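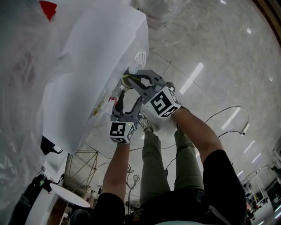 3.2 Households and storage practices

The second round of interviews was carried out in March with 13 of the households that had taken part in the survey. All of them lived in Tangen, a district of rented flats built in two stages, and all had moved at least once in the seven years before the study. Interviews were held in the home and lasted between forty minutes and two hours. Elsa Lunde conducted those in the older blocks and Zyanya Arriaga those in the newer ones. Notes were compared after each visit and the coding scheme was changed twice as a result, first to separate "stored" from "kept" and later to allow an item to hold both codes.

The survey had asked residents to name the largest thing they owned that was not in regular use. Of the 1401 forms returned, 115 left this question blank or gave an answer that could not be coded. Beds, wardrobes and exercise equipment were named most often in the rest. The interviews suggest that the question was read in different ways. Several people had answered it with the object that took up most floor space, while others gave the one that had been hardest to get up the stairs. A retired bus driver in the older blocks had written "mattress" and then spoke for most of the interview about a sideboard, which he had not thought of as being out of use at all.

Figure 4. Stages of a household move as used in coding: sorting, wrapping, carrying, placing, unpacking, disposal. Dashed lines mark stages that interviewees often left unfinished.

Unpacking was the stage most often left unfinished (Figure 4). In seven of the homes there were things that had stayed in their wrapping since the last move. The reasons given were mixed. Some tenants expected to move again and saw no point in opening what would need to be closed up later. Others had run out of room. One woman said that she had simply stopped seeing the boxes, and her daughter, who was present, disagreed with her at some length.

Differences between the two stages of building were smaller than we had expected. The older blocks have cellar rooms, but these were described as damp and were used mainly for bicycles and paint. Tenants in the newer blocks have no cellar and made more use of balconies. Paid storage was rare in both groups. Two households had rented a unit and given it up, in one case after the contents had been sold to cover a deposit.

We did not ask about the cost of moving directly, although it came up in most interviews. These remarks were coded separately and are taken up in section 4.1.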